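Toy Sorters Wanted for Bresuswood, June Start

Hello, neighbors! Our little toy library on Zinchenko Street has 65 families borrowing from it now, and the donations keep pouring in (lovely, but oh my, the bags!). We could use three more people with patient hands and a soft spot for odd plastic bits. 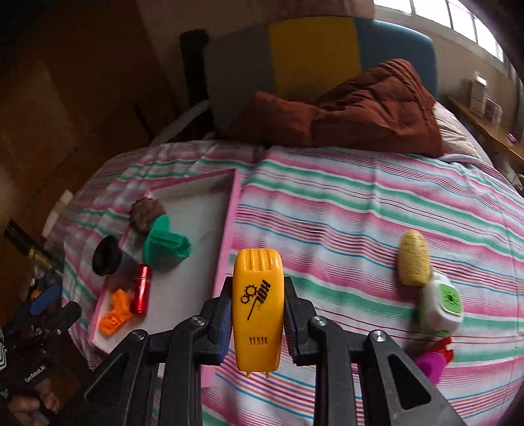
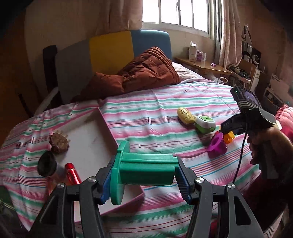
Most of the work is sorting at home, on a bed or any other big flat surface, with a shallow tray for the pieces that belong together and plenty of room beside it for whatever is still a mystery. You'd match parts to sets, wipe things down, and set aside anything cracked or sharp. We pay by the bag, and you can take a bag whenever it suits you. Evenings are fine, and so is a slow hour after lunch!

No experience needed, though if you've raised kids you probably have more than you think. Please be able to carry a full bag up one flight of stairs.

To apply, drop a note at the desk for Roksolana Kushnir or Ostap Sirko and tell us a bit about yourself. We read every one.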